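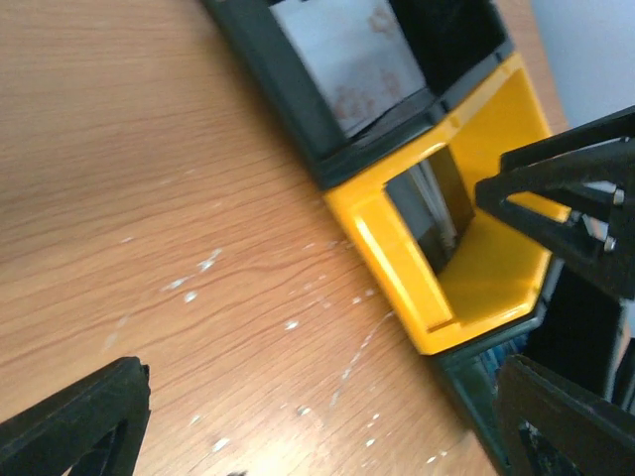 1. Rainfall record. The group reviewed the daily totals for the Ratdale catchment from November to the end of last month. The Irnar gauge is complete. The Szulc gauge has two gaps, both falling on days when the observer was away, and the totals for the following mornings are therefore accumulations. Celina Nowicki proposed that these be entered as accumulated values with a flag, and not divided between days. Agreed. The paper cards for both gauges are to be kept together in future. Mireille Daher suggested the row of stacked plastic bins on the desk, which lie on their side and can be reached into from the front. Agreed, except for the dark bin with the paw-print sheet in it, which is to be left as it is. The desk top is to be wiped down before any cards are put out on it, as there are white specks across the wood.

Ratdale River and Rainfall Group
Minutes of the meeting held on 11 March 2024

Present: Leokadia Kwiatkowski (chair), Tane Bright (minutes), Celina Nowicki, Mireille Daher
Apologies: Benjamín Painemal

Item 1 was taken before the formal opening and is recorded first.

2. Minutes of the previous meeting. Accepted with one correction. Under "Stage board", for "upstream face" read "downstream face".

3. River level at Dudska. The stage board was read on every planned visit. The highest reading was 364 cm, taken by TB on the falling limb. The peak itself was not observed. LK asked whether the wrack line on the left bank had been levelled in. It had not. TB to do this while the line is still visible.

The lower section of the board is silted and cannot be read below 77 cm. CN reported that the silt is firm and will need a spade. MD asked that the board be checked against the bench mark before and after clearing, and both values written on the same page of the level book.

4. Rating curve. BP had sent a written note, which was read out. He does not consider the present curve usable above bankfull and asks that no flows be quoted for the winter's higher levels until further gaugings have been made. CN disagreed in part: the curve could be extended using the surveyed section if the result were marked as an estimate. No decision. BP and CN to exchange workings.

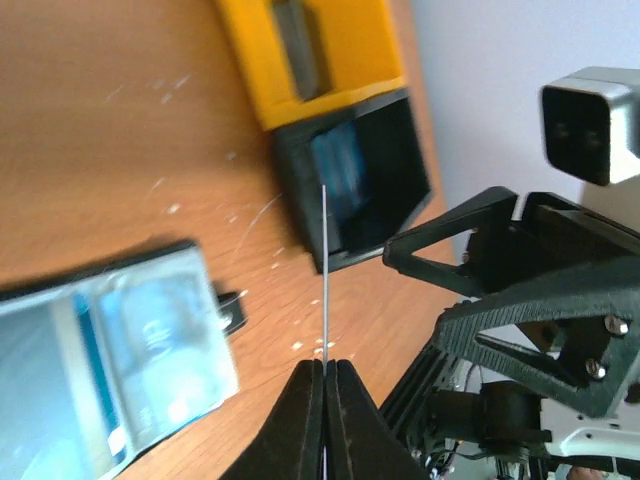 Thin silver wire and black housing, on the desk.

5. Archive. The older observation books from Irnar have been listed. 600 pages remain to be transcribed. The units change from inches to millimetres partway through one volume with no note from the observer, and MD has found the likely date by comparison with Szulc. Transcribers are to enter values exactly as written and leave conversion to a separate column.

6. Any other business. LK has had a request from a landowner for the monthly totals. These may be sent once item 1 has been carried out.

Actions
TB: level in wrack line at Dudska
CN: flag accumulated totals; clear stage board with TB
MD: move gauge cards; write note on change of units
BP, CN: rating curve workings

Date of next meeting to be circulated.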